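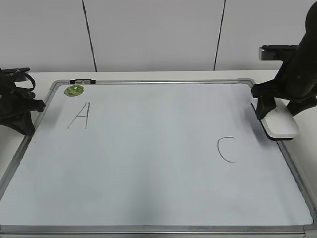 A and C on the board, with the eraser in the right gripper.

Hello again from the bench! I promised last time I'd own up to the Travham trouble once we understood it, and now we mostly do, so get yourself a coffee.

The job is easy to describe. Three letters on a whiteboard, A, B and C, and the robot is told to wipe out the B and leave its neighbors alone. We've been running it since June on the two-arm setup, and I'd gotten a bit smug about it, because the first 83 runs went by with nothing worse than a faint smear. Then the right arm started pressing too hard. It didn't swing or crash or do anything dramatic – it just leaned on the eraser, harder and harder, until the force limit tripped and both arms froze where they were. I heard the stop click, looked over, and found the eraser pinned to the board with the controller refusing to let go.

Helju Laur came over (she'd been saying for weeks that we trusted that force reading too much, and she was very nice about being right) and we pulled the log. The limit on that arm is supposed to be 10 newtons. The reading had drifted, so the software thought it was pushing gently when the real figure was 67. That's a lot of lean for one little letter!

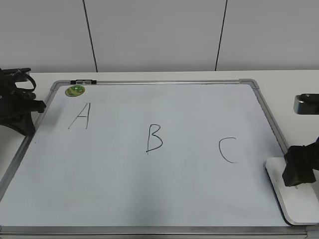

All three letters on the board, grippers at either side.

So we stopped everything and went hunting. My money was on the Brirenis driver update, and I spent a whole afternoon rolling it back for no change at all. Erick Rotich found the real cause by wiggling things, a method I'd like to see taught more widely. The wrist sensor on the right arm was only being zeroed at power-up, and we'd been leaving the arms on between sessions to save time. Every long session added a bit more drift. The left arm has the same sensor but hardly touches anything in this task, and its drift never got big enough to bother us.

The fix went in on 30 July 2025. The sensor now gets zeroed before every run, with the arm held clear of the board, and if the new zero is too far from the last one the run won't start. There's also a second check on motor current, so a bad force reading can't fool the whole system by itself. Nyaga sent a replacement sensor as well, which is sitting in my drawer until we've seen how the old one behaves.

One safety note for everybody at Hernville who uses the bench. After a force stop, please don't reach in and tug the eraser free. The arm is still holding its position and may shift when the brakes let go. Use the release on the pendant, keep your hands off the table, and write it in the log even if it seems like nothing. We'd had two small stops before the big one and neither got written down (one of those was me, sorry Helju).

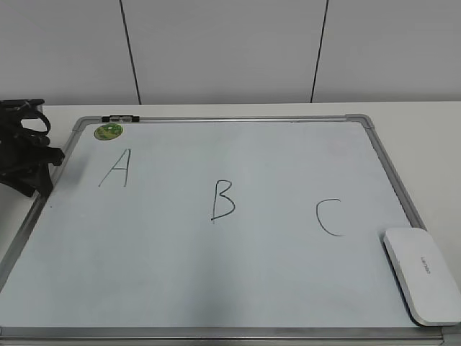

How long until the bench is open for bookings again?
Once we've logged 400 clean runs with the new checks switched on. Erick will post the sign-up sheet when we get there.

Search the newsletter Type a word Go

Hernville Bench Notes | Contact the editor | Copyright Hernville | Back to top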